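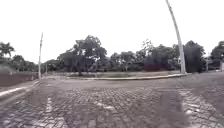

Figure 3. The approach to the junction on the block-paved test route, with the curbed island ahead.

Search this journal Enter keywords

4.2 Planning the second purchase

It may help the reader to know how we came to be shopping at all. The first delivery cart, which the workshop built on a Nereda chassis, had been bought with smooth indoor floors in mind, and when our partners at Stundside kindly offered us their outdoor route we were so pleased that we said yes before we had thought much about wheels. The route is paved with blocks nearly all the way, and the budget we had written in the spring assumed asphalt. Most of this section is an account of what that assumption did to our figures, and we hope it saves another small group some trouble.

We started with the part everyone enjoys, the sensors, and we should confess that we let it run on for too long. Quotes were collected from two suppliers, Stoica and Grurngate, for the same list of parts (a forward camera, a mounting mast, a suspension kit and a set of larger tires). Stoica came in at 3,813 euros for the complete list. Grurngate would not quote for the mast but offered the suspension kit and tires together for 1,567 euros, with delivery in July, and they were very patient with our many emails.

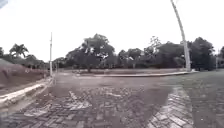
The suspension kit was the item we argued over longest. Our colleague Brândușa Moldovan, who had kept the spending records for the first cart, felt strongly that any money put into a better camera would be wasted if the mount shook, and she asked us to price the mount first and let everything else follow from it. We resisted this a little (it is so much nicer to compare cameras!) but in the end we rewrote the whole sheet in her order, and it is the order we would now recommend to anybody planning for block paving.

A second matter was how the cart finds the side of the road. In the original plan we had set aside 916 euros for a side-facing range sensor, on the idea that the cart would follow the curb. Curbs come and go at a junction, though, and they bend away around islands and corners, so a cart that depends on them needs something else to carry it across the open part.

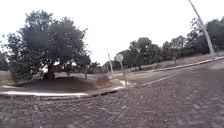
We therefore moved that line of the budget into a reserve, to be spent only if the forward camera and the wheel odometry proved too weak by themselves. Keeping a reserve was new for us. In earlier projects we had always spent down to the last cent by the close of the grant year, and then gone begging to the department for cables and connectors, which is a poor way to treat one's friends in the department.

Spare parts deserve a word too, dull as they are. We had planned on 8 spare tires for the season, copied straight from the indoor budget without a second thought, and we have kept that number in the sheet but marked it as a guess. Dust is another cost that the indoor budget had no line for, and we added one for lens wipes, seals and a spare fan.

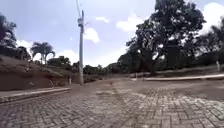

Labor was the last piece, and the one we had most badly underestimated. Each outdoor session needs two people, one with the cart and one watching for traffic, and both have to be paid for travel and setup as well as for the driving itself. We now book a half day for every session, usually on a Friday, and enter it in the same sheet as the hardware so that the two can be weighed against each other. A cheaper mount that takes an extra hour to adjust is quickly the more expensive one when it is looked at this way.

The order we finally placed was split between the two suppliers, with the suspension kit and tires from Grurngate and the mast and camera from Stoica. Section 4.3 gives the revised budget line by line.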